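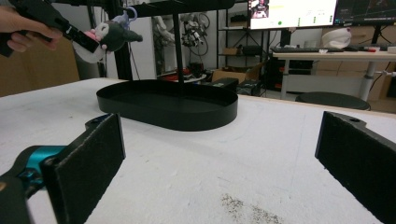 Recording hand-held gripper examples you won't have to throw away

There is a lot of cheerful writing about teaching robots from human examples. Pick up a gripper, do the job a few times, press train, go and have lunch. I have never had it go like that, and I'd be wary of anyone who says they have. What follows is how I gather examples for small pick-and-place jobs, with the parts I don't fully believe in marked as such.

The job used on this page is a soft keyring toy and a black oval tray with a low rim. You pick the toy up with the hand-held gripper, carry it over the white tabletop and put it in the tray. A child could do it, and that is why people rush the recordings.

Before you start

You need a charged gripper, a clear view from its camera, and a text file for notes. Don't skip the text file. We lost a whole batch at Fusstead to a folder called "new_new", and there was no way to tell what had gone wrong in it.

Write down in one sentence what counts as done. Ours reads: "Toy let go inside the rim, gripper lifted clear." If two people on your team would argue over that sentence, fix it now.

Step 1. Check the view

Close the fingers fully, then open them fully, and watch the picture while you do it. Both pads should stay in view the whole way. If one slides out at full stretch, the camera has shifted on its mount and everything you record that day will disagree with everything you recorded before.

Some guides tell you to clear the background until nothing is left in it. I don't bother. A bare room gives you a model that works in a bare room. Leave the shelves, boxes and monitors where they are, and move to another bench for part of the set if you can.

Step 2. Decide where things start

Left alone, people put the toy down in the same spot every time and call it variety. Make a list of starting places and turns before you record, and follow it. Mine has 24 lines, and each gets used more than once, with the toy face up, face down and on its side.

Keep the tray still for the first half of the set, then begin to shift it. I've read that you should move it from the very first take. Maybe so, but I have not seen a fair test of one against the other.

Step 3. Pick up, carry, let go

Move at the speed you'd want the robot to move. That is slower than feels natural. Close on the body of the toy and leave the keychain ring alone: a grip on the ring lets the toy swing, and a swinging toy makes for a messy let-go.

Carry it high enough to pass over the rim without a last-second hop. Pause for a moment above the tray, lower, open, lift. If you fumble, carry on and finish. A fumble with a clean recovery is worth keeping – a fumble where you gave up is not.

If two people are recording at the same table, agree on whose turn it is. Two grippers reaching for one toy is a different job.

Step 4. Sort the takes the same day

Gintarė Zariņš, who ran our sorting at Luik, had one rule I still use: watch the last two seconds of every take first. Most bad ones give themselves away there. Then go back and check the grip.

Of the first 165 takes we sorted that way, I'd have kept nearly all of them on memory alone. Memory was far too kind.

Step 5. Train early, and don't trust the curve

Train on a small set before you record the big one. The loss will go down. It always goes down, and it tells you very little about whether a toy will land in a tray. Run the thing on the arm, at starting places that aren't on your list, and write down each miss.

How many examples do you need?

I don't know. The Lamora set had 3176 takes and was worse at odd angles than a smaller one made with more care at Etside. That could be down to the care, or the lighting, or luck. Anyone who offers you a firm number should be asked which object, which gripper and how many failed runs they left out.

Last changed 15/01/2023: reworded Step 2 after a reader pointed out that the tray advice was unclear.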